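Tray on a placemat: notes on a breakfast setup

Oct 6, 2025

I eat breakfast at a white table that shows every scratch, so since July I have been trying combinations of tray, mat and saucer to see which one I can stand to use daily.

The first attempt was a bare tray. It slid whenever I pushed down on a knife, and grit got trapped under it. A cork mat fixed the sliding but held crumbs and smelled after a spill of milk. I gave it to Seren Harries, who uses it under a plant.

The second attempt was a woven placemat from Skirska, striped, bought for 11 dollars. The weave is fine enough to wipe with a damp cloth and grips well enough that the tray stays put. It also goes flat again after being rolled up, which the Radu one did not.

The tray is a plain beige plastic one with a raised rim. I had wanted wood, but the finish on my old wooden tray went cloudy after 50 washes. Speckled plastic hides water spots, and the rounded corners are easy to dry.

The bowl does not go on the tray. I keep it on its own saucer at the far end of the mat, spoon in, and leave the tray clear for toast and whatever else comes out of the kitchen.
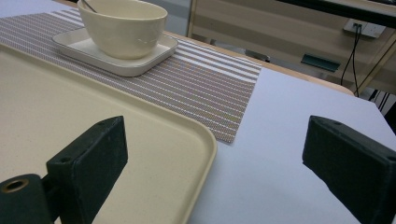

The square saucer takes up more room than a round one of the same width, but the lip catches drips and the corners give me somewhere to rest the spoon. Total setup time is 17 seconds if the mat is already down.

Remaining problem: the mat edge curls slightly after washing. Pressing it under two cookbooks overnight fixes that for a week. I may try the Wellix version next, which has a stitched hem.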